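Ticket 3649
Queue: Teleoperation, two-arm cell, Bornbridge
Opened: 3rd February
Status: Open, waiting on Pollton
Subject: Right arm drifts toward the box when the operator lets go of the clutch

Hello all, and thank you for picking this up so quickly last time. I'm teaching the pair to close the flaps on a cardboard box by remote control, and the left arm is a joy – it goes where my hand goes. The right one is fine too until I release the clutch pedal to rest my wrist. When I press it again the gripper creeps inward before it starts listening to me, and by then it is usually up against the cardboard. I planned 200 demonstrations and have kept 186, and all the ones I threw out have this same little creep in them.

I've restarted the Alexiou bridge, swapped the hand controllers left for right (the fault stayed with the arm), and re-zeroed both arms from the rest pose.

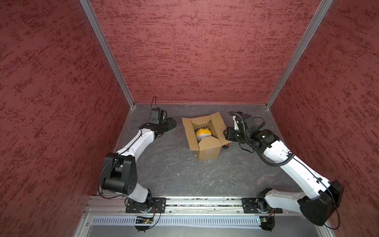 Heikki Saarela: Thanks for trying the swap first, it saves us a good hour. If the fault stays with the arm, I'd look at the saved offset before anything mechanical. When you re-zeroed, did you also clear the old clutch reference in Bosau? It keeps the last hand position unless you tell it to forget. Please clear it, record 3 short runs with a long rest in the middle of each, and send me the joint logs.

Well, I had not cleared it, and I'm a bit embarrassed, as it's right there under the arm settings! I cleared it and did the three runs this afternoon, taking a proper long rest in each. Two came out clean. In the third the gripper still moved on its own when I pressed the pedal, though much less than before, and I was able to steer out of it.

I've also turned the hand-to-arm scaling down a notch for close work, and I like it so much that I may leave it there whatever you find.

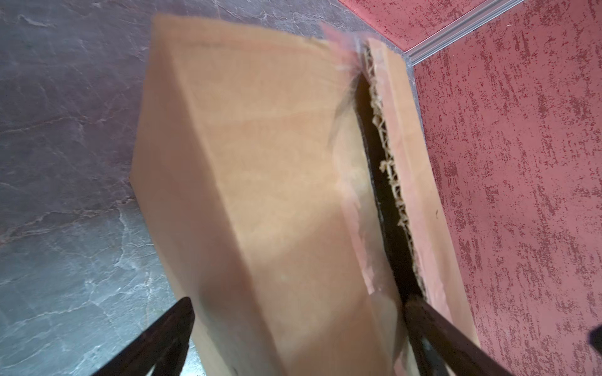 The logs for all three are in the ticket folder, with the pedal presses marked in the third. I'll hold off on recording the remaining demonstrations until Pollton has had a look at the offset, and meanwhile I'll go back through the ones I kept, in case a smaller creep slipped past me. If you'd like another run at the old scaling, just say so here and I'll set it up.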